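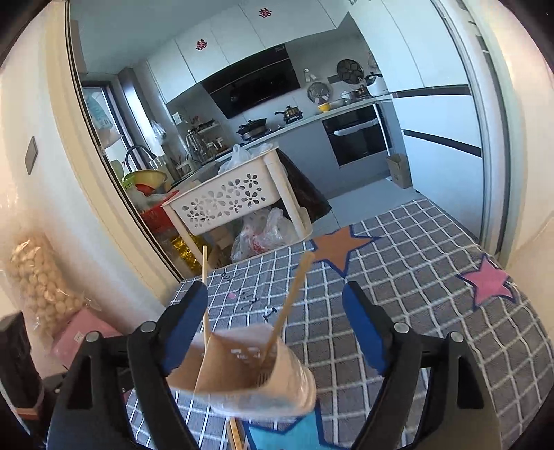

Why do chopsticks end up everywhere except in their holder?
Most holders are built for draining, and most people put chopsticks down wherever the meal, or the washing up, happens to stop.

4.2 Utensils away from the holder

Our notes from the Medina apartment run to 111 entries, and the holder comes out of them poorly. It has vents and a place on the table - everything, in short, but the chopsticks. Valdebenito coded such cases as "near storage," a category Antoniadis considers generous.

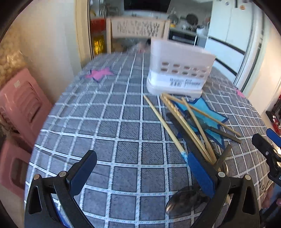

Figure 7. Loose chopsticks on the patterned cloth, with the white utensil holder behind them.

Mixed piles were harder to code. A spoon has one obvious home; a chopstick also needs its partner, and pairing was the step our households put off longest. We score a pair as stored only when both sticks are in - a rule that cost Medina dearly.

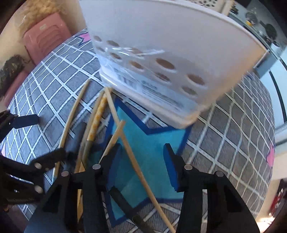

4.3 Pairing and mismatched sets

Sticks of differing finish were scored as singles.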